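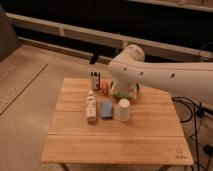 A tabletop of light, honey-colored bamboo.

Shared Light: How Clerkville Rewired Its Workrooms

When the town of Clerkville took over the former Didenko mill, the lighting was the first item on the repair list. The building had been fitted with high-bay metal halide fixtures, many of which took 15 minutes to reach full brightness after a power cut. Tenants on the upper floor had long relied on desk lamps of their own.

The town engaged Nellness, a lighting contractor based in Tulgate, to survey the building and propose a replacement. Its report recommended LED linear fixtures throughout, with separate controls for each of the 16 workrooms. Work began in July and was carried out one floor at a time so that tenants could remain in the building.

Color temperature proved to be the most debated part of the plan. The woodworkers and printers preferred a neutral white, which shows grain and ink faithfully. Office tenants asked for a warmer tone. The final design provides 2 settings, selected at a wall switch beside each door.

Glare received equal attention. Pale work surfaces reflect a good deal of overhead light, and the original layout placed fixtures directly above the benches. Nellness moved the rows toward the aisles and added frosted diffusers - a modest change in cost, according to the town, and one that tenants noticed within days.

Electricity use for lighting fell by 31 percent in the first full billing period. The stairwells, which still run on older fluorescent tubes, are not included in that figure. They are scheduled for replacement once the roof repairs are complete, together with the exterior lamps on the Tulgate side of the yard.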